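# Harahap Recipe Cards

So this started as my grandmother's recipe box and got way out of hand. It's now a folder of 2000 recipe cards typed up as plain text, mostly home cooking, mostly from June potlucks and church newsletters (plus a truly alarming number of gelatin salads!).

Marlina Pasaribu did the first big batch of typing and I did the rest. If a card has "MP" in the typist column, it's hers, and it's probably cleaner than mine. I fixed obvious typos but left the old spellings alone, so you'll see "cocoanut" and "catsup" all over the place.

## What's in each row

title, source, servings, ingredients, steps, notes, typist. Servings is blank on a lot of them, sorry, people just didn't write it down. Oven temps are in Fahrenheit unless the card says "slow" or "hot," in which case that's all you get.

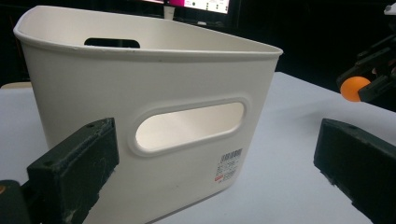 The notes column is my favorite part. It's whatever was scribbled in the margins, so expect things like "too salty for Dad" and "double this for Easter." Please don't strip it out if you make your own copy!

## Known problems

- 45 cards have no title. I used the first ingredient.
- 11 are duplicates with different amounts of sugar. I kept both versions every time, I couldn't pick.
- The Lestum newsletter recipes are missing page numbers.
- Fractions got mangled in the Braltik batch, so check anything that calls for 12 cups of baking soda.

## Using it

Go ahead, cook from it, sort it, print it. If you fix something, send it to me or Nabila Wijaya and one of us will add it in. Last updated Thursday, June 17, 2021.

15 shares
2 comments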